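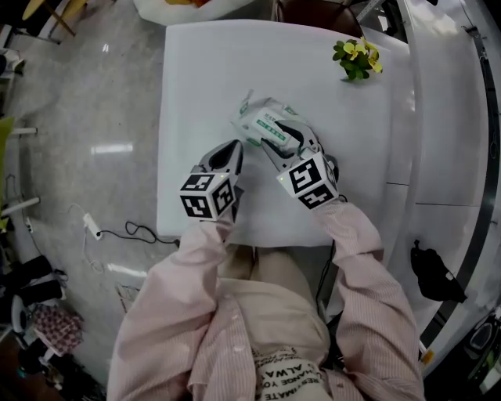
Fig. 4. Soft pack held in the right gripper, left gripper open.

Section 4: Setting up a movie for home viewing

The Plernel player comes with a "Cinema Magic" preset that is supposed to make any film look the way the director wanted. Treat that claim with care. The same preset is applied to a black-and-white drama and a big-budget musical, and it is hard to see how both directors could have wanted the same thing.

Before you start, update the player. Versions older than 242 forget your picture settings every time the disc tray opens.

1. Turn on the player and the TV. Wait for the Plernel menu to load.

2. Open Settings, then Picture, and switch Cinema Magic to Off. The menu will ask if you are sure. Select Yes. It will ask again.

3. Set Motion to 0. The default of 25 makes actors look like they are standing in a furniture showroom. Some people like it for sports.

4. Go to Sound and choose Plain Stereo, unless you own real rear speakers. "Surround Feel" pushes the voices back and the music forward. In a musical you will get every trumpet and lose half the lyrics.

5. Play a scene with quiet talking in it. Adjust the volume until you can follow the words, then jump to a loud number. If you reach for the remote, turn on Night Level and try both scenes again.

6. Save your settings to slot 1 by holding the Store key until the light blinks twice.

Note: Slot 1 is the only slot that survives a power cut. The box says all the slots do. We tested this and they don't.

Caution: Do not run the Muveck disc cleaner while a movie is paused. The tray can lock, and the only fix is to unplug the player and start over.

4.1 Ratings and recommendations

The home screen shows a score for each film, supplied by Nerkard. The score mixes critics, viewers and "mood data" without saying how much of each. A film with 676 viewer ratings and a film with four are shown in the same size type, with the same gold star.

To hide the scores:

1. Open Settings, then Home Screen.
2. Scroll past Promoted Titles to Scores. It is the last item on the page.
3. Select Hide and press Back.

The Bansal app puts its own scores back if you install it. Repeat the steps inside that app under Display.

Note: Hiding scores does not change what gets recommended. If you watch one holiday musical in May, expect to be offered holiday musicals for a long while. Clear Viewing History is meant to reset this. In our experience it removes the list from your screen and the suggestions stay much as they were.

Section last revised 3 Jan 2021

25 shares | 4 comments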